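Looking after a glossy wooden table

Posted by Lesia Kuzmenko, 4 April 2021

A varnished or lacquered table needs very little care. Most of the damage I see comes from using too much of something: too much water, too much polish, too much rubbing in one spot. These are the tips I give people who ask.

Weekly cleaning

Dust first with a dry cotton cloth. Grit left on the surface will scratch it as soon as you wipe with any pressure. Then wipe with a cloth wrung out in warm water and a drop of dish soap, and go over it again with a clean damp cloth. Dry it right away, working along the grain.

Skip the spray polishes with silicone in them. They look good for a day and then collect fingerprints, and they make refinishing harder later.
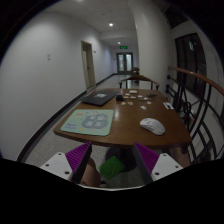

A glossy brown top in a corridor. Tables in hallways pick up grit, so dust them more often.

White rings

A white ring is moisture trapped in the finish. Leave it alone overnight first, as many fade by themselves. If it is still there, lay a dry cotton cloth over it and press with an iron on the lowest setting for 10 seconds. Lift, look, and repeat up to 3 times. No steam. Dark rings have gone through to the wood and will not come out this way.

Small scratches

For hairline scratches, a little paste wax is enough. I use Fondard in the neutral shade. Put it on thin, wait until it turns hazy, and buff. For something you can feel with a fingernail, use a Surkix wax stick one shade darker than the wood. A lighter one will stand out.

Do not sand a glossy finish to remove one scratch. If the whole top is dull and worn, that is a different job and you will be starting with 200 grit or finer between coats.

Tables that double as desks

This is where the finish wears fastest, usually in a patch by the right hand. A felt or leather mat solves it. Whatever mat you buy, lift it once a month and wipe underneath. Rubber and soft vinyl can react with lacquer and leave a mark, especially in August when the room is hot.
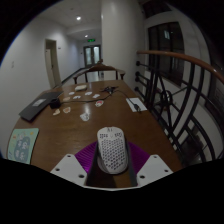 Wipe the bottom of anything that slides on the wood as well. Dirt builds up on the little feet of a mouse or keyboard, and it works like very fine sandpaper. A cotton swab with a bit of rubbing alcohol takes it off. Do this away from the table, as alcohol softens some finishes.

Sticky spots

Tape residue and label glue come off with a few drops of cooking oil left for ten minutes. Wipe with soapy water afterward. For candle wax, harden it with ice in a plastic bag and lift it with an old plastic card held nearly flat.

Wobble

Check the bolts under the top twice a year. Snug is enough. If a leg is short, stick a Flokus felt pad under it and trim the edge with scissors.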